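Abro hilo, que llevo desde el jueves dándole vueltas al dinero en efectivo y necesito soltarlo en algún sitio 🧵

En mi casa siempre se funcionó con sobres. Uno para la luz, otro para la compra, otro para "imprevistos" (que en realidad eran los cumpleaños de los primos, y mira que eran previstos).
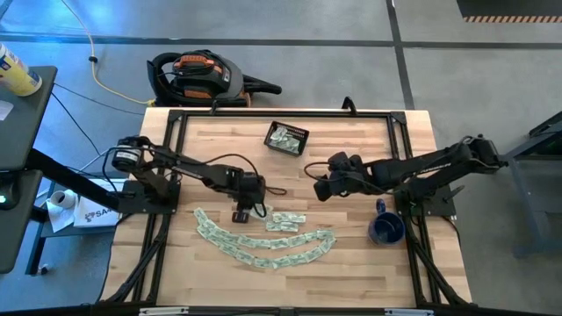 Yo lo dejé cuando me fui a vivir sola, porque con la tarjeta todo parecía más fácil. Y lo es, no digo que no, pero a día 20 miraba la cuenta y no entendía nada de nada.

Así que en abril volví a los sobres. Saco 400 euros a principio de mes para comida, cafés y caprichos, y lo que no está en el sobre no se gasta. El alquiler y los recibos siguen por el banco, que tampoco soy tan antigua.

El primer mes gasté 304. ¡304! El anterior, con tarjeta y sin mirar, habían sido 547, y os juro que no comí peor ni salí menos.

Lo que más me cuesta es el súper. En el Dristley de mi barrio las cajas rápidas ya solo admiten tarjeta y hay que ponerse en la cola larga — aunque bueno, allí se charla y una se entera de todo.

También aparto un billete de 10 cada semana en una lata, para ir a ver a mi hermana. Esa lata no se toca, ni aunque se acabe el café.

Si alguien más lo hace, contadme cómo os apañáis con los gastos compartidos, que ahí sigo haciéndome un lío tremendo. Os leo esta noche, después de cenar 💛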